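Thread on Fevar, the small control stack we've been writing for a cheap 3D-printed arm. May 3, 2024. The job is pens and a mesh cup. Most of what follows is about timing, logging and gripper commands.

Fevar has 3 processes. One reads the cameras, one runs the policy, one talks to the servos. They used to be a single loop and we split them up after a camera hiccup kept stalling the arm in mid-motion.

The policy outputs a chunk of joint targets at a time. The servo process plays the chunk back and asks for the next one before it runs out. If the next chunk is late, it holds the last target. Holding is boring and safe.
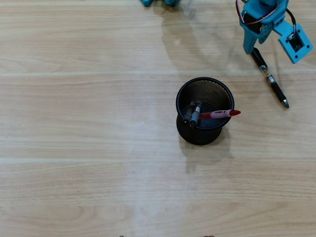
Black pen in the jaw, cup to the left of it.

Joins between chunks were the ugly part. The first target of a new chunk rarely matches the last target of the old one, so the wrist would twitch. We now blend over the overlap with a plain linear ramp. I tried a fancier filter and it added lag without looking any better.

Gripper commands are excluded from the blend. A half-closed jaw is a bad place to spend time when you're holding a thin barrel. The gripper gets its own channel and switches when the new chunk says so.

Next problem was knowing when an episode starts. The old logger began at the first motion command, which meant we lost the planning time and couldn't tell a slow planner from a slow arm. It now starts when the task string arrives.
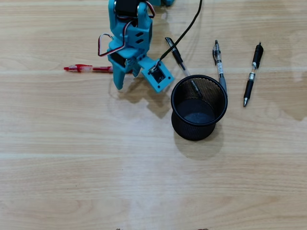

Posted by the Fevar controls account

Everything gets stamped on the host clock when it is received. Camera, joint state, command, all of it. We had been trusting the timestamps each device reported and two of them drifted apart over a long session.

Minhas is the replay tool. You give it a log and it steps through images and joint targets side by side. It also recomputes the blend offline, so you can change the ramp length and see what the servos would have been sent. No arm needed.

The July goal is to run Minhas over all 532 logged episodes on every merge. Right now it covers 265. The others are in an older format and need a converter, which is half written.

Perception notes. Clear barrels are hard for our segmenter. It tends to find the grip and the metal tip and call them 2 objects. We merge masks that share a long axis and sit close together, and that fixes most of it. Pens lying parallel and near each other can still get merged when they shouldn't.

The wrist view helps with the last bit of the approach. We crop to the area between the fingers and run the segmenter again on the crop – slower, but it only runs near the table.
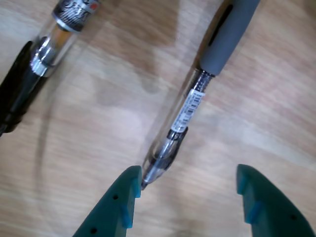

Hovell: Are you feeding that second mask back into the policy, or only using it as a gate before the jaw closes? We had trouble with the feedback version because the mask flickered and the arm chased it.

Gate only, for now. If the crop has no mask crossing the line between the fingertips, the close command waits for one more chunk and then the attempt is marked failed. Flicker is why we went that way too.

The gate threshold lives in the same config file as the ramp length. Both get written into the log header, so old runs can be replayed with the values they had.

Config loader was moved over from Brokier, our earlier project, mostly unchanged. It rejects unknown keys. That has caught more typos than I'd like to admit.

Still open: the converter, the parallel pens case, and a proper warning when the servo process has been holding for too long. I'll add to this thread when the converter is merged.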